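Backing singers wanted – Kemeys Sessions

Singer and songwriter Haf Prothero is looking for two backing vocalists for her second album, to be recorded at Kemeys in April.

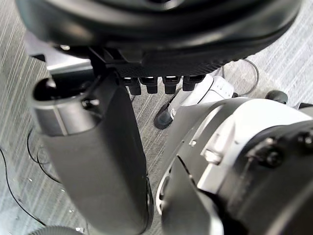 You should be able to hold a harmony line and learn by ear. Reggae or gospel experience helps. Reading music is not required.
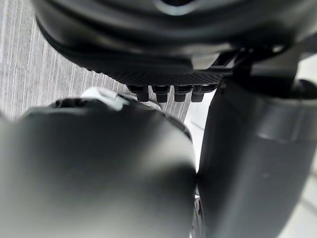 The fee is $400 per singer, plus meals. Send two songs – phone recordings are fine – to Emlyn Nicholas at Rendholm, Suite 603.
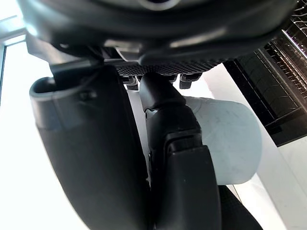

Black robotic hand, close up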